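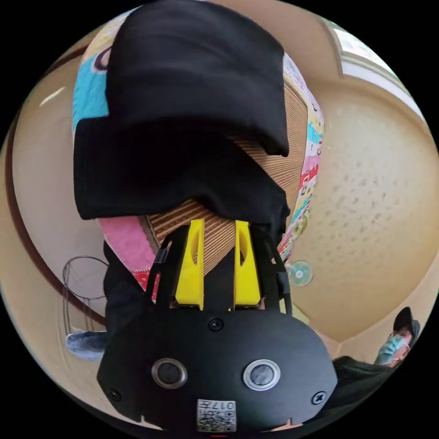
Gripper maintenance: new finger check for the hand-held units

2019-01-24

The hand-held grippers used on the Climon folding work now follow a revised service routine. The change comes out of the September review at Plillia, where finger wear was found to be the main cause of dropped cloth edges. Azlan Pangaribuan wrote the procedure and keeps the log.

The yellow fingers are treated as a wear part. Inspect both at the start of each shift and swap them as a pair. A new finger next to an old one closes off-center, and thick fabric then slides toward the worn side. Unit 017 ran that way for almost 92 hours before the fault was traced.

To change fingers, set the unit face up on a clean bench and open the linkage fully. Take out the old pair, wipe the black arms with a dry cloth and check each pivot for side play. More than 2 mm at the fingertip means the linkage goes back to Oei for new pins. Fit the new pair, close by hand and look at the gap against a light. It should be even along the full length.

The front plate comes off only when the linkage has to be reached from behind. Its screws go back in finger tight first, then a quarter turn each. Do not use thread lock on these - the plate cracked on one unit when the screws had to be forced out.

Lint is the other regular job. Towels and fleece shed into the finger slots, and a packed slot stiffens the tip enough to change how it meets a fold. Brush the slots out after every 5 sessions, or sooner with dark knits. Compressed air is not to be used, as it drives fiber into the pivots.

Wipe the label on the front plate but do not peel or cover it. The log is keyed to the unit number, and a replacement label has to be requested from Cumance before the unit goes back out.

Spare fingers are under stock number 2884. Enter the unit number and hours run when taking a pair.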